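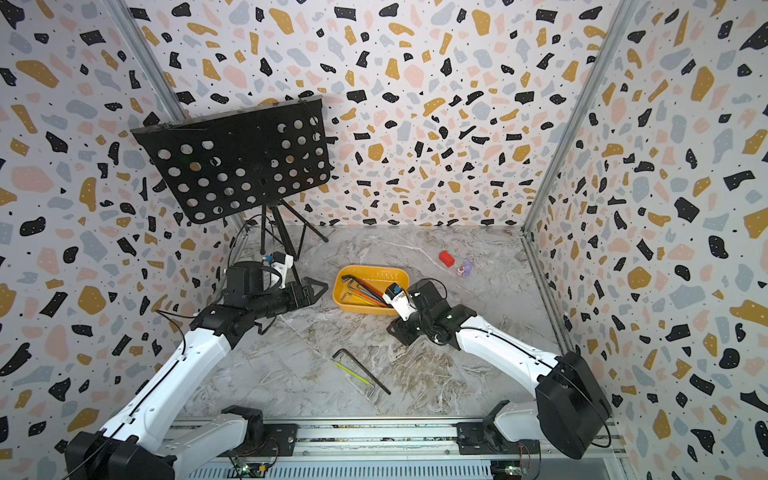
그림 4-1. 공구 정리 작업 셀. 중앙의 노란색 트레이에 육각 렌치 묶음이 놓여 있다.

4장. 정리 작업의 설정과 적용 한계

4.1 개요

본 장은 Prullside 양팔 작업 셀에서 공구 정리 작업을 설정하는 절차를 다룬다. 대상 작업은 바닥면에 흩어진 L형 육각 렌치를 집어 트레이에 넣는 것이다. 작업대 정리나 서랍 정리처럼 가정과 작업장에서 사람이 매일 하는 일에 속하지만, 현재 소프트웨어(Tillness 제어기 3판)로는 무인 운전을 지원하지 않는다. 작업자가 비상 정지 스위치에 손이 닿는 위치에 있을 때만 운전할 것.

기계에 맡길 수 있는 작업과 그렇지 않은 작업의 구분은 4.5절의 판정 기준을 따른다. 도입 검토 단계에서는 4.5절을 먼저 읽기를 권한다.

4.2 설치 전 확인

1. 양쪽 팔의 베이스가 하단 알루미늄 레일에 고정되어 있는지 확인한다. 고정 볼트의 조임 상태는 5장의 점검표에 기록한다.

2. 각 베이스 부근의 회로 기판에 녹색 표시등이 켜져 있는지 확인한다. 한쪽이라도 꺼져 있으면 전원을 차단하고 7.2절로 이동한다.

3. 그리퍼 위 카메라 모듈의 렌즈를 마른 천으로 닦는다. 용제를 사용하지 않는다.

4. 손목부의 검은색 케이블이 바닥의 물체나 스탠드 다리에 걸리지 않는지 확인한다. 팔을 수동 모드로 천천히 움직이면서 전 구간을 살핀다.

주의: 케이블 고리가 스탠드 다리에 걸린 상태에서 팔을 들어 올리면 커넥터가 파손될 수 있다. 그림 4-1과 같이 왼쪽 그리퍼가 스탠드 다리 가까이에 있을 때에는 팔을 먼저 레일 쪽으로 후퇴시킨 다음 들어 올린다.

4.3 작업물 배치

1. 트레이를 바닥 중앙 부근에 놓는다. 양쪽 그리퍼가 모두 닿는 위치여야 한다.

2. 렌치 묶음을 트레이에 넣는다. 짧은 쪽 끝을 한 방향으로 모은다. 그림 4-1에서는 왼쪽으로 모여 있다.

3. 정리 대상 렌치를 트레이 앞쪽 바닥에 놓는다. 처음 설정할 때는 한 개만 사용한다.

4. 방해물 시험을 할 경우 트레이 뒤쪽에 작은 물체를 놓는다. 블록이나 소형 인형 정도의 크기가 적당하다. 방해물은 정리 대상이 아니며, 팔이 이를 건드리면 해당 시행은 실패로 기록한다.

5. 작업물 배치를 마치면 셀 전체를 촬영하여 기준 영상으로 저장한다. 이후 트레이를 옮기면 기준 영상도 다시 저장해야 한다.

참고: 무늬가 있는 벽면과 대리석 무늬 바닥은 물체 검출 조건을 까다롭게 한다. 단색 배경에서만 통과한 설정을 실제 작업장에 그대로 적용하지 말 것. 작업대 표면에는 흠집, 얼룩, 인쇄물이 있고 조명 반사도 일정하지 않다.

4.4 시험 운전

1. 제어기 메뉴에서 [작업] - [정리] - [L형 공구]를 선택한다.

2. 속도를 최저 단계로 설정한다.

3. 사용할 팔을 지정한다. 기본값은 오른팔이다. 양팔 동시 동작은 한 팔 시험을 마친 후에 활성화한다.

4. [1회 실행]을 누른다. 파지 직전에 팔이 멈추고 확인 메시지가 표시된다.

5. 화면의 파지 표시가 렌치의 긴 축 위에 있으면 [계속]을 누른다. 짧은 쪽이나 바닥 무늬 위에 있으면 [취소]를 누르고 4.3절 5항부터 다시 수행한다.

6. 동작이 끝나면 결과를 성공, 실패, 개입 가운데 하나로 기록한다. 작업자가 손이나 조작기로 한 번이라도 도왔으면 개입으로 분류한다.

7. 같은 배치로 49회를 채운 다음 배치를 변경한다. 중간에 설정값을 바꾸면 횟수를 처음부터 다시 센다.

경고: 운전 중 셀 안에 손을 넣지 않는다. 떨어진 렌치를 꺼낼 때에도 먼저 비상 정지를 누르고 표시등 상태를 확인한다.

4.5 적용 가능 범위의 판정

Flullwood 시험장에서는 지난 5월까지 정리 작업 1767회를 기록하였다. 아래 판정 기준은 이 기록을 검토하여 정한 것이며, 다른 공구나 다른 환경에서의 성능을 보증하지 않는다.

4.5.1 조건부 적용 가능
바닥에 떨어져 있고 다른 물체와 겹치지 않은 렌치를 트레이에 넣는 작업. 트레이 위치가 고정되어 있고 작업자가 감시하는 경우에 한한다. 속도는 사람의 손작업보다 느리다.

4.5.2 시험 목적으로만 허용
나란히 붙어 있는 가는 물체 중 하나를 골라 집는 작업. 긴 축이 거의 평행하면 검출기가 두 물체를 하나로 판단하는 경우가 있다. 묶음에서 특정 규격 하나를 빼내는 작업도 여기에 속한다. 옆의 렌치가 함께 딸려 나오면 실패로 기록한다.

4.5.3 적용 불가
규격 순서대로 홀더에 꽂는 작업, 닫힌 서랍에서 공구를 꺼내는 작업, 기름이 묻은 공구를 닦는 작업. 홀더 삽입은 Kuipers 삽입 모듈을 장착해도 지원 대상이 아니다.

참고: 성공률만으로 도입 여부를 정하지 않는다. 개입 횟수와 개입에 걸린 시간을 함께 계산한다. 작업자가 계속 지켜보아야 하는 정리 작업은 인건비를 줄이지 못한다. 현재로서는 평가와 교육 용도로 사용하는 것이 타당하다.

4.6 자주 발생하는 오류

E-21 파지 높이 이상
그리퍼가 바닥에 닿았거나 렌치 위에서 닫혔다. 바닥 높이 보정을 다시 수행한다. 두 번 반복되면 손목 관절의 영점을 확인한다.

E-24 물체 미검출
바닥 반사가 강하거나 물체가 팔에 가려져 있다. 팔을 대기 위치로 보낸 후 다시 촬영한다. 조명을 바꾸었다면 기준 영상을 새로 저장한다.

E-27 트레이 접촉
그리퍼가 트레이 테두리를 밀었다. 트레이를 원위치에 놓고 접근 높이를 2단계 올린다. 트레이를 접착제로 고정하지 않는다.

E-30 케이블 장력
즉시 정지하고 손목부 케이블의 걸림을 제거한다. 원인을 확인하기 전에는 재시작하지 않는다.

4.7 종료

1. 양팔을 대기 위치로 이동한다.
2. 그리퍼에 물체가 없는지 확인한다.
3. 기록 파일을 저장하고 제어기를 종료한다.
4. 주 전원을 차단한 후 바닥면의 렌치를 회수한다.

개정일: 2020년 7월 5일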